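Open Day at the Brardale Wrestling School
26 September 2018

The Nostis promotion opened its training hall in Brardale to fans for one afternoon. Tickets were free, and 163 people signed in at the door.

The tour started at the practice ring, where trainees ran rope drills and basic falls. The hall has hosted 41 televised tapings. The next stop was the wardrobe department, where ring gear is repaired between shows.
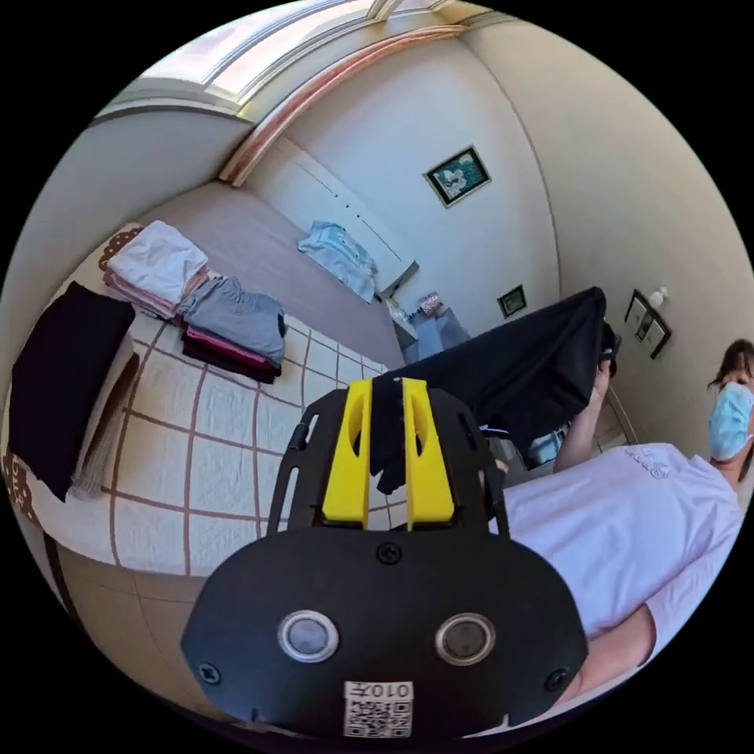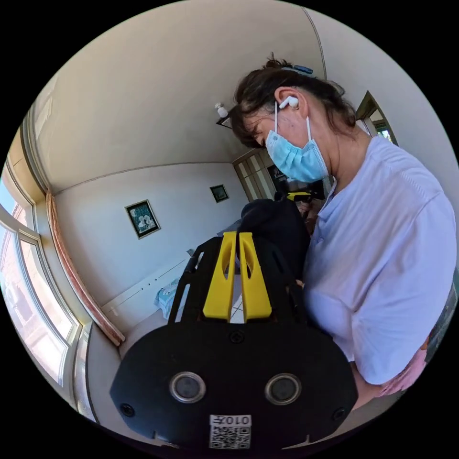 The Matar and Trutonov Match

The day ended with a tag match, Matar against Trutonov. Matar won by pinfall after a long middle stretch. The two teams meet again in April at the 3000-seat arena downtown. Parking is in lot B.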